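From: Beryl Wainwright
To: Lultdale Home & Workshop list
Subject: Re: [lultdale-home] Cube shelves, what goes in them?

Hi all,

I'm answering two or three people at once, so forgive me if this wanders.

Trenden wrote:
> We finally bit the bullet and bought one of those big white cube
> units for the back room. Husband says it has to be screwed to the
> wall, I say it's heavy enough to stay put on its own. Also, now that
> it's up I have no idea how to fill it. My last bookcase turned into a
> junk pile inside of a month and I don't want a repeat. Do you all use
> bins? Does anybody leave some of the cubes open? And what do you do
> about the little holes??

First off, Trenden, your husband wins this one. Screw it to the wall! I don't care how heavy it feels when you're the one shoving it across the floor. My sister's grandkids climbed hers like a ladder last May (it was strapped, thank goodness) and she lost a lamp and one good vase off the top and that was the end of it. Find the studs, use the bracket, done. If you've lost the bracket the hardware store will have something.

Now, the filling. I did mine all wrong the first time. I had 3 big boxes of stuff from the old house and I just went left to right, top to bottom, until the boxes were empty, and then I wondered why I could never find the stapler. So this spring I pulled every single thing out, wiped the whole unit down with a damp rag and a drop of dish soap, and then I left it alone for a while before putting things back. I walked past it with my coffee and thought about what I reach for, which was a lot less than I expected to be honest with you.

What I've settled on so far:

The bottom row is for heavy things. Cookbooks lying flat, the sewing machine if it'll fit (mine does, barely, on a slant), the board games. You'll be glad of the weight down there, and it's darker down at the bottom anyway so it's no place for anything small.

The middle is for whatever you use every day. Mail, reading glasses, the dog's leash. I'm going to try two lidded baskets and leave the rest open.

The top is for pretty things, or for nothing at all. I'm serious about the nothing. I like seeing some bare shelf!

On bins, I'd say measure before you order. I got a set from Pletmont that were supposed to fit any standard cube and they stuck out past the front like a bad tooth. Sent them back on a Friday and had to pay the postage myself, which I'm still sore about. If you do want the fabric kind, get the ones with a stiff bottom. The floppy ones sag as soon as you put a can of anything in them.

As for the holes, I've stopped seeing them. You can buy little white stick-on covers and they work fine, but they come in those enormous packs (the one I found was 500, what would I do with 500?) and you'll want to clean the board with rubbing alcohol first or they'll peel. Toothpaste is NOT a good idea no matter what you read, it goes yellow.

And to Sveinbjörnsson, who asked me off list about wood floors: put felt pads under the base before you load anything, and check them every so often for grit. I have a scratch by the back door as long as my arm from dragging a dresser, and that one's staying with me until I sell the place.

Anyway, I'd love to hear what the rest of you keep in yours, particularly anybody who does crafts. I have a yarn situation. I weighed my stash on the kitchen scale one evening, and just the blue came to 1,762 grams, so you can see that it's going to need a cube or two of its own. I'm leaning toward sorting it by color but my daughter says by thickness. Opinions welcome.

Picture's at the bottom, under my name.

Beryl
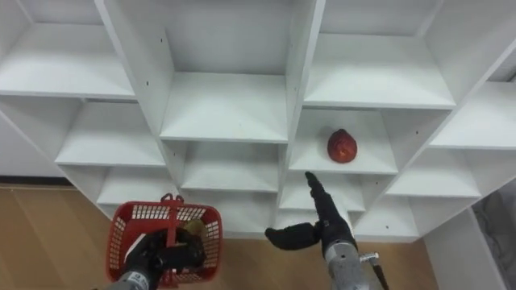

White cube shelves, one red fruit, plenty of room for yarn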